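Speaker notes – Shared Kitchens in Older Residential Halls
Tulau Housing Conference, 5 November 2022

Slide 1 – Opening
Welcome the audience on behalf of the Zepeda Housing Office. State that the talk covers kitchen renewal at Giltum Hall, opened in 1979 and home to 300 residents. Questions will be taken at the end.

Slide 2 – Background
The original kitchens were planned for light use. Residents now cook daily, and evening demand is well above what the wiring was built to carry. The office received 541 survey responses across its halls. The most frequent request was for more counter space, followed by longer opening hours. Pause for the chart.

Slide 3 – Approach
Work was carried out floor by floor so that every resident kept access to a kitchen. Trosell prepared the electrical plan. Each kitchen now has 2 separate circuits for heating appliances. Mention that the quiet-hours policy did not change.

Slide 4 – Counters and appliances

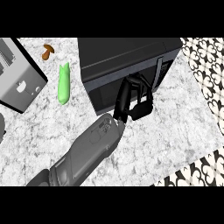
Black microwave and white-and-gray marble countertop (computer rendering).
Explain that surface choice affects cleaning time and repair costs. Refer members to the handout for the price comparison – do not read it aloud.

Slide 5 – Next steps
The second phase begins in February. Invite other housing offices to request the survey form. Open the floor to questions.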